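Workshop notebook - Barero climbing net, July
Entered by Dela Quaye, 4:00 pm

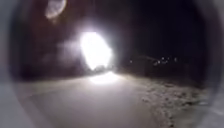
Rope and fittings

Second net panel for the Trelisitz playground came off the bench this morning. Mesh is 4 mm too wide along the bottom row. Kwabena Opoku remeasured and got the same, so the jig has moved. Reset the end stop and pinned it. Top three rows are fine and stay as they are.

Load test, panel one: hung 400 kg from the center ring for an hour. Stretch within what we allowed for. One crimp on the left edge turned under load. Cut it out and put in a new one from the Jivier box. The older crimps go in scrap, don't mix them back in.

Posts

MacKinnon sent the post drawings again. Hole spacing is now 272 mm, was 270 on the last sheet. Old drill template is no good - I wrote VOID across it. Kwabena is making the new one out of the offcut steel.

Platform height still shows as 1,990 mm on their drawing. Our surfacing sheet was worked out for a lower deck, so the fall zone needs doing again before anyone orders rubber tile. I've asked them which height they want to keep.

To do

Bottom row of panel two, unpick and redo
Touch up powder coat on the short ladder, two chips near the foot
Order more thimbles, same size as last time
Ask about the swing seat chains, still no delivery date
Kwabena has the torque wrench, needs it until the template is done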